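Laundry and bed corner, Covthorpe

Fri 10 March

Quick page this one, will tidy it up when I get five minutes. Mostly the blue stuff, the bed, and the washing machines getting in on the act. Click for bigger if your browser lets you.
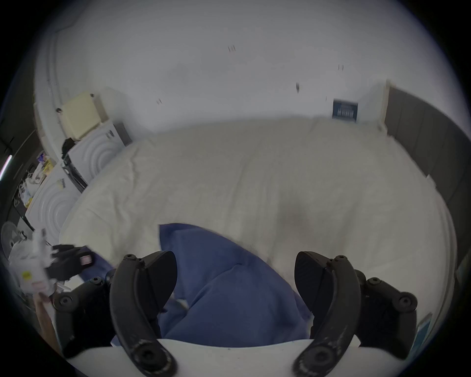 Blue heap on the duvet. Duvet needs a good shake as well.

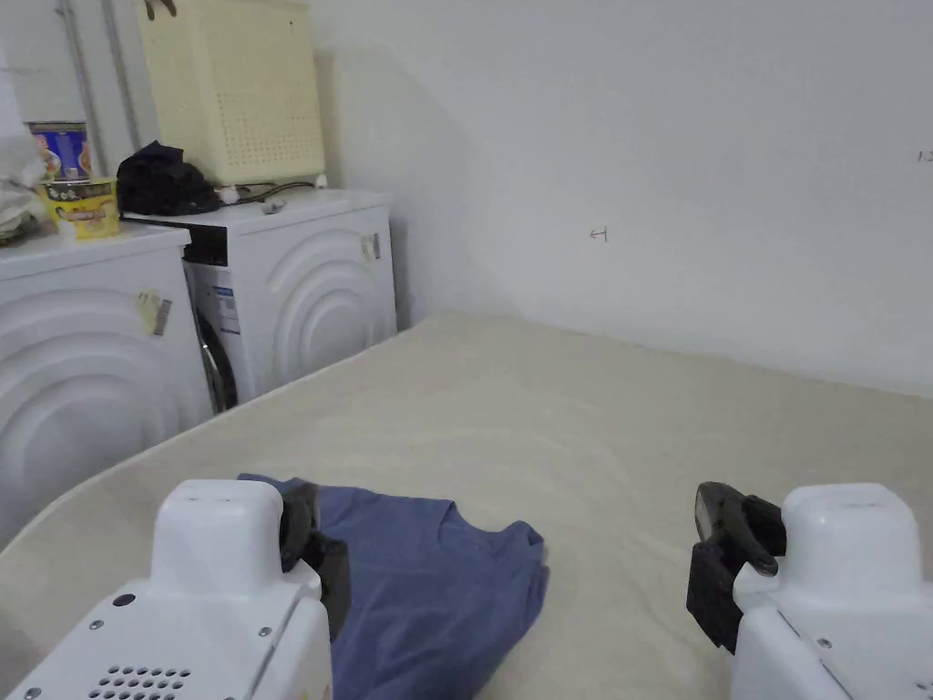 T-shirt out flat, neck at the far end. Machines on the left, yellow cup on top.
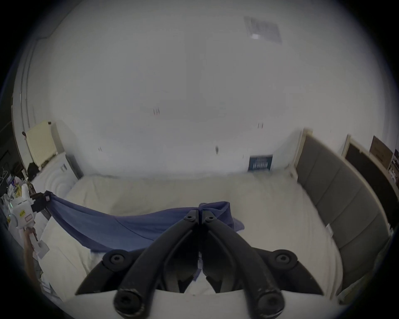 Blue cloth pulled out across the bed, grey headboard behind.

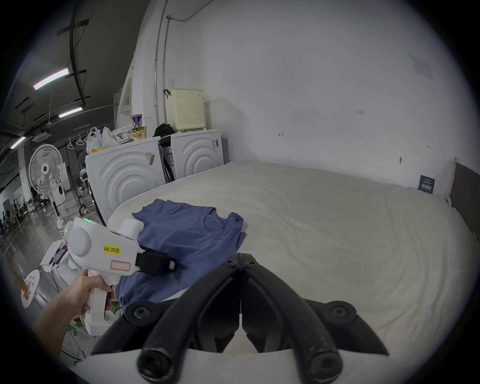

The T-shirt with the chest pocket, half folded. Basket up on the right hand machine.

So, the room. It's the Sakov flat, up the hill end of Covthorpe, and everything happens in the one space. Bed, wash, fold, sleep. When I wrote about it in January a few of you asked how you're meant to do laundry with no table and no utility room and the answer is the bed. Always was. My gran's was the same and hers had a candlewick bedspread that left lines on everything.

What works for me, in no order.

Shirts go face down. Sleeves in, sides in, bottom up to the neck. If there's a pocket run your hand across it first or you get a ridge. I also check it for tissues, every time, after the black jeans business. Don't ask about the black jeans.

Do it on a bed that's been made. I say this and then don't do it myself. A rumpled duvet gives you a rumpled shirt, you fold one and the thing underneath folds with it. Flat hand, push the air out, then start. Bare mattress is better still if it's sheet day anyway. Firm enough to press on.

Pillowcases in half longways, then thirds. Fitted sheets I have given up on. Rolled. Bottom of the cupboard, door shut.

Tops of the machines are not a shelf. Ha. I've got a rule, nothing up there but the basket, and the rule lasts until somebody makes a cup of tea or comes in with shopping. Everything slides about on a fast spin too. I've dropped mine to 400 for the duvet cover and it's much less of a drama, takes ages to dry though.

Basket with holes beats a solid one. Had a solid one for years and the bottom layer always smelt of pond.

Few of you wanted times. A full load of T-shirts takes me 7 minutes if I do them all the same way and don't stop, longer with socks obviously. Socks are a separate page. I'll do a socks page. I've said that before.

Drying: there's a rack from Pētersons, the tall one, lives behind the door. 70 wide so it just goes through without taking the paint off. Well it has taken some paint off. The bottom rail is only good for pants and flannels but the upper ones will hold jeans. They had a smaller one too, wish I'd got that for the landing. Shop is on the corner opposite the dentist if you're local, parking awful.

The Nustulum powder I mentioned last time, still using it, still fine. Half a scoop. The box says more and I ignore the box. Blues have stayed blue so far, I do them inside out on a cool wash and keep them away from towels, a towel will put fluff on anything dark and then you're there with the sticky tape till bedtime.

Bedding on its own, never mixed in. Everything crawls inside the duvet cover and comes out in a wet lump, you know the one. Button it up first. Takes 2 seconds and I forget maybe half the time.

Things still to do in there:

Hooks by the door, the big sort
Something to put under the rack for drips
New bulb, warmer one
Find the other grey pillowcase. Has anyone ever found the other grey pillowcase

Somebody emailed asking weather a padded headboard gets dusty next to washing. Yes. Along the top edge mainly and down in the seams. Soft brush on the hoover, top to bottom, then a barely damp cloth. Don't scrub, it goes shiny. I do it when I change the sheets, so, you know, not as often as I should.

And to the person who wanted to know if I iron T-shirts. No. Fold them warm, stack them, sit something heavy on the pile over night. Good enough for round here.

More to go up when I've sorted the folder, there's a load from the airing cupboard and some of the landing before it was painted. Comments are off again because of spam, use the email on the contact page. I do read them, just slow.

Back to main page
Older galleries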